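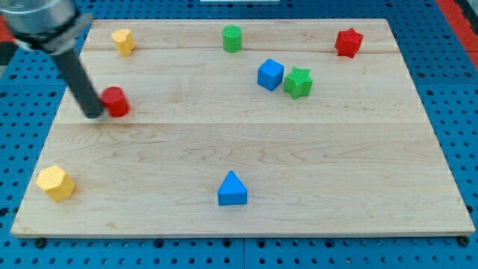
Learning to Stay at the Table

A good many of you have told me that prayer has felt dry lately. I have heard it in the parking lot, over coffee in the fellowship hall, and once in the cereal aisle at the grocery store (I was glad you stopped me, and I'm sorry my ice cream was melting). So I thought I would use my corner of the newsletter this month to write about it, and to tell you about something we are going to try together this fall.

When I first came to Grindmont I had a very tidy prayer life. I kept a list in the back of my Bible, and every morning I went down it from top to bottom, the way you might check the locks before bed. I prayed for my family, the church, the sick, the missionaries, and whatever I was worried about that week. Then I closed the Bible and went to make breakfast. I don't want to run that down, because God heard those prayers and I believe He was pleased to hear them. But somewhere along the way I had stopped expecting to meet Him there. I was leaving messages.

The Psalms helped me more than anything else. I had read them for years as lovely poems for hospital rooms and funerals, and they are certainly that, but one winter I started reading them out loud, slowly, and I was surprised at how much complaining is in them. "How long, O Lord? Will you forget me forever?" That is how Psalm 13 begins, and David is the one asking! It is only six verses long. By the end of it he is singing, and we aren't told that anything in his life has changed. He has simply stayed in the room with God long enough to remember who he was talking to.

I think many of us leave the room too early. We sit down to pray, we feel nothing, our minds wander off to the dentist or the gutters, and we decide that we must be doing it wrong. So we get up. And the next morning we are a little slower to sit down again, and by the end of the month we are praying mostly in the car. (Praying in the car is fine. I do it often, particularly on the Romley road behind a tractor.)

If that sounds like you, please hear this from someone who has been there more than once: a dry season doesn't mean God has gone away. Jesus told His friends a story about a widow who kept coming back to a judge who didn't care about her at all, and Luke tells us He told it so that they would always pray and not give up. He must have known they would be tempted to. And if even that judge finally listened, how much more will a Father who loves us?

Now for the part I have been wanting to get to. Starting in September, we will be praying through the Psalms as a congregation, one each day. You don't have to sign up or buy anything. A reading sheet will be on the small table by the front doors, and there will be large print copies too. If you miss a day, or a week, just pick up with everyone else wherever we are. Please don't try to catch up on all of them in one sitting – I have done that, and I couldn't have told you afterward what a single one of them said.

Here is what I would suggest. Find a chair you like and read the psalm out loud, even if you feel silly. Stop at the line that catches you, whether it comforts you or bothers you, and say it again in your own words. Then sit quietly for 3 minutes. That will feel like a very long time at first. When your mind drifts, go back to the line you stopped on and start again from there.

For anyone who would like company, the side chapel will be open at 7 in the morning on weekdays, with the heat on and a pot of coffee in the hall. We'll read the psalm together, keep a little silence, and have you on your way in time for work or school. Children are welcome, wiggles and all.

I would love to hear how it goes, including if it goes badly. Drop a note in the box outside the office or catch me after the service. And if you see me in the cereal aisle, do stop me again.

With love and prayers,
Your pastor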